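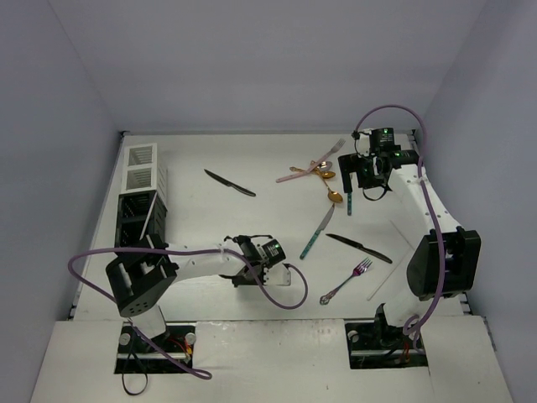
Attachment 1 - cutlery on the white table

Ticket: Peremberg cutlery, handles going dull
Opened by: Yasir Jadoon
Product: Goltov Peremberg flatware, bought through El Idrissi, Voststead
Status: Closed

Original message
We bought the Peremberg set in February for a shared kitchen. The dark handles have started to look chalky after washing. It's worst near the end you hold. If I rub them with a damp cloth they look fine, then they dry and the chalky look comes back. The metal end is OK on every piece. I also have 2 forks where the handle turns slightly if you twist it. Is this a fault, or are we washing them wrong?

Reply from support
Thanks for writing in. Please tell us:
- how the set is washed, and at what temperature if you know it
- which detergent you use (powder, tablet or liquid)
- whether the pieces are left to soak
- whether your water is hard
Please stop using the 2 forks with the moving handles for now and keep them apart from the rest.

Reply from Yasir Jadoon
Dishwasher, on the normal program, which the manual says is 65 degrees. Tablets, the store brand. People do leave things in the sink, sometimes overnight. Water here is hard and the kettle scales up quickly. I've put the forks in an envelope in the drawer.

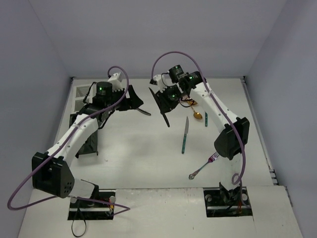 Attachment 2 - dark handle with the rounded end, held over the table

Reply from support
Thank you. The chalky look is most likely scale and detergent left on the handle. It shows more on a dark color than on a light one. The photos aren't close enough for us to judge the surface, so please try this on a few pieces before doing the whole set:

1. Mix one part white vinegar with four parts warm water.
2. Wipe the handles with a soft cloth dipped in the mix. Leave for 5 minutes. Don't put the whole piece in to soak.
3. Rinse under the tap and dry right away with a towel.
4. Leave them out overnight and look again in daylight.

Do not use a scouring pad or baking soda paste on the handles. Both leave fine scratches, and the scratches look a lot like scale.

Reply from Yasir Jadoon
Tried it on three spoons and a knife. Spoons came up clean and were still clean in the morning. The knife is better but has a pale patch near the end that I can still feel with a fingernail - a bit rough. I checked the rinse aid and the dispenser was empty. Salt was low too. Both filled now.

Reply from support
The rough patch on the knife is wear to the handle and won't clean off. We will replace the knife along with the two forks. El Idrissi has them in stock, and delivery should take around 7 days. You don't need to send the old ones back.

For the rest, please use the 50 degree program, keep the rinse aid topped up and don't leave the pieces standing in water.

Reply from Yasir Jadoon
Replacements arrived, handles are tight. I did the rest of the set with the vinegar mix and put a note over the sink about soaking. You can close this.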